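Flaron Home Glazing
Window and Patio Door Safety Checklist, With Our Comments

Most of our customers tell us they never look at their windows until one of them sticks, and we understand completely. Set aside part of a morning, pour yourself a cup of something, and go around the house with this list in your hand. You can print it and write in the margins, which is how we use it ourselves. 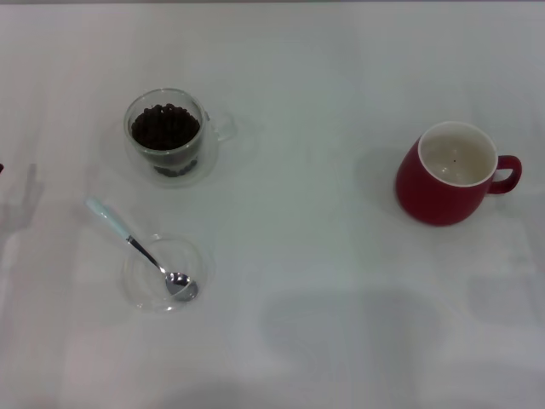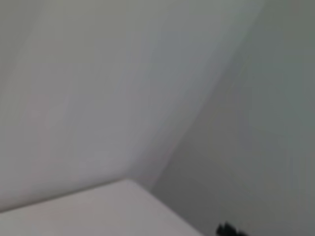 Siu-fong Yuen

We first put this list together for our own installers, and over time so many homeowners asked for a copy that it seemed silly to keep it in the van. It has seven items. Do them in any order you like, but please stay off ladders. Upstairs windows can be checked from inside, and anything you can't reach safely can wait for our visit.

1. Opening and closing
Open every sash all the way and close it again. It should move with one hand and stay where you leave it.
OK ___ Needs attention ___
Comment: A sash that drops on its own has a tired balance or a broken cord, and it can come down hard on fingers. Keep it closed and locked until it has been fixed. Please don't prop it up with a stick or a paperback, however well that has been working so far.

2. Locks and handles
Lock each window, then give it a gentle push. Try the key in any keyed handle.
OK ___ Needs attention ___
Comment: Keep the keys somewhere every grown-up in the house can find in the dark. If a Zarnus handle feels gritty when you turn it, a little dry lubricant usually sorts it out. A handle that spins freely needs replacing, and it's a small job.

3. Bedroom escape windows
Each bedroom should have a window that opens wide enough to climb out of, with no furniture, nailed-on screens or painted-shut frames in the way.
OK ___ Needs attention ___
Comment: This is the one I would do first if you only have five minutes. Have everybody who sleeps in the room try the latch, children included (with you standing right there, of course). Rules on the size of the opening vary from place to place, so ask your local building office if you are unsure about yours.

4. Opening limiters and guards
Check that limiters on upstairs windows catch properly, and that an adult can release them without hunting for a tool.
OK ___ Needs attention ___
Comment: An insect screen will not hold a child or a pet. I know it looks as if it might, but it pops out with very little pressure. Move beds, toy chests and anything else climbable away from the sill, and wind up loose blind cords well out of reach while you are there.

5. Glass
Look for cracks, chips at the edges, and fog between the panes.
OK ___ Needs attention ___
Comment: Fog between the panes means the seal has gone. It's a nuisance and it costs you some warmth, but it isn't dangerous by itself. A crack is different -- tape over it, keep people away, and call somebody. In patio doors, look in the corners for the small etched safety glass mark. Many houses glazed before 2000 in our area still have ordinary glass in low panels, and those deserve a proper look from a professional.

6. Frames, sills and sealant
Press along the bottom of wooden frames with your thumb. Look at the sealant outside on the ground floor for gaps or peeling.
OK ___ Needs attention ___
Comment: Soft wood means water is getting in somewhere, often a little higher up than the spot you found. On vinyl frames, clear the drainage slots with a cotton swab. We use Clitier sealant on our own jobs, but any good exterior grade will do for a small gap, provided the surface is clean and dry.

7. Patio doors
Slide the door fully open and closed. Vacuum the track, test the lock, and lift the panel gently to be sure it can't be raised out of its channel.
OK ___ Needs attention ___
Comment: These panels are heavier than they look. The larger Shih doors we fit come in at 230 pounds for the pair, so please don't try to take one off to get at the rollers. Call us and we'll send two people.

Once you've been all the way around, add up nothing and worry about nothing -- just read back through anything you marked "Needs attention" and give us a call, or bring the sheet into the showroom. We're happy to go over it with you at the counter, wherever your windows came from. Fresh copies are by the door, and May is when we like to remind people to take one.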